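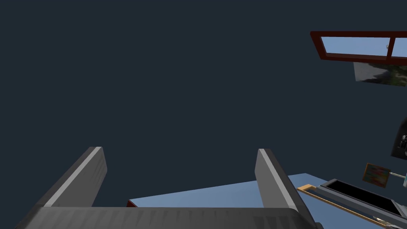 Garra cinza de dois dedos sobre fundo azul-escuro, em imagem renderizada por computador.

Como preparar a mala da colônia de férias (e receber de volta mais ou menos a mesma mala)

Por Tomoyo Kaneko
Atualizado em 23 de maio de 2024

Meu filho foi para o acampamento Villalobos com sete pares de meia e voltou com três, dos quais um era de outra criança. Foi a nossa primeira colônia com pernoite. De lá para cá já arrumei malas para a Troltetti, para duas temporadas na Mumard e para um fim de semana em que choveu do portão de entrada ao portão de saída. O método abaixo serve para crianças de 6 a 12 anos e estadias de até uma semana.

Do que você vai precisar

A lista oficial da colônia, impressa
Caneta permanente de ponta fina
Etiquetas de tecido, das que grudam com ferro
Sacos com fecho, tamanho grande
Um saco de pano para roupa suja
Uma mala que a criança consiga carregar sozinha por 50 metros

O teste dos 50 metros é literal. Encha a mala, entregue à criança e caminhe ao lado dela na calçada. Se ela parar antes do poste da esquina, tire coisas. O estacionamento da Mumard fica longe do alojamento e é de cascalho, o que transforma qualquer rodinha em enfeite.

Passo 1: leia a lista oficial até o fim

A parte importante costuma estar na segunda página, depois do texto sobre convivência e natureza. É lá que avisam que a toalha de banho não vale como toalha de piscina, que o repelente não pode ser em aerosol e que remédio vai na mão do monitor, com receita. Sublinhe tudo o que você não tem em casa. Faça isso duas semanas antes. Em dezembro, a papelaria do bairro vende a última capa de chuva infantil no dia em que você resolve procurar.

Passo 2: etiquete

Nome e sobrenome. Só "Pedro" não adianta, vai haver outros quatro. Nas camisetas e calças, cole a etiqueta na costura lateral, por dentro. Na gola ela pinica, a criança arranca e você volta à estaca zero. Espere esfriar e puxe uma pontinha: se levantar, passe o ferro de novo.

Meias e roupas de baixo vão com caneta permanente. Na meia, escreva na sola. No chinelo, escreva na parte de cima da tira e também embaixo. A lanterna, a garrafa e o estojo de dentes recebem fita adesiva transparente por cima do nome, senão ele some no segundo dia.

No ano em que fiquei mais animada, encomendei um pacote de 1.000 etiquetas com desenho de foguete. Ainda tenho 423. Meu filho acha foguete coisa de bebê desde os nove anos, e as sobras hoje identificam potes de feijão no congelador. Compre o pacote pequeno.

Passo 3: monte um saco para cada dia

Coloque em cada saco com fecho uma camiseta, uma bermuda, roupa de baixo e meias. Aperte para sair o ar, feche e escreva o dia do lado de fora. A criança pega um saco de manhã e a decisão está tomada. Sem os sacos, ela usa a mesma camiseta do começo ao fim e traz as outras dobradas exatamente como você dobrou, para lhe dar uma alegria falsa na hora de abrir a mala.

Acrescente dois sacos extras, marcados "molhou". Um deles deve ter calça comprida, mesmo que a previsão prometa calor.

Passo 4: separe o que fica por cima

Ao chegar, a criança vai querer a roupa de banho, o protetor solar e o boné, nessa ordem, e vai escavar a mala até o fundo para achar. Deixe os três na camada de cima. O pijama e a escova de dentes vêm logo abaixo. O casaco pode ir nas bordas, fazendo papel de parede.

Passo 5: arrume a mala junto com a criança

Dá mais trabalho e demora o dobro. Mesmo assim, é ela quem vai estar no alojamento procurando a lanterna no escuro, e você vai estar no sofá. Peça que ela guarde cada item e diga em voz alta onde pôs. Depois tire uma foto de tudo e cole na parte de dentro da tampa uma cópia da lista.

Aproveite para negociar os itens afetivos. Aqui em casa vale um bicho de pelúcia, contanto que não seja o insubstituível. O insubstituível fica na cama dele, de férias também.

O que deixar em casa

Roupa branca
Qualquer coisa emprestada do primo
Tênis novo, nunca usado
Eletrônicos, inclusive aquele que "é só um relógio"
Chocolate

Sobre o chocolate: em Futinthorpe, com 13 crianças por quarto, bastou uma barra esquecida num bolso lateral. As formigas chegaram antes do jantar.

Na volta

Abra a mala no quintal, na varanda ou no box do chuveiro. Confira com a lista, sem esperar milagre. O que faltar, peça por escrito à secretaria em até três dias, descrevendo a peça e a etiqueta. A maioria das colônias guarda os achados por um tempo e depois doa. Foi assim que recuperei um casaco, uma garrafa e quase todas as peças de um dominó.

A meia alheia eu lavei e mandei de volta. A família respondeu agradecendo e informou que também não era deles.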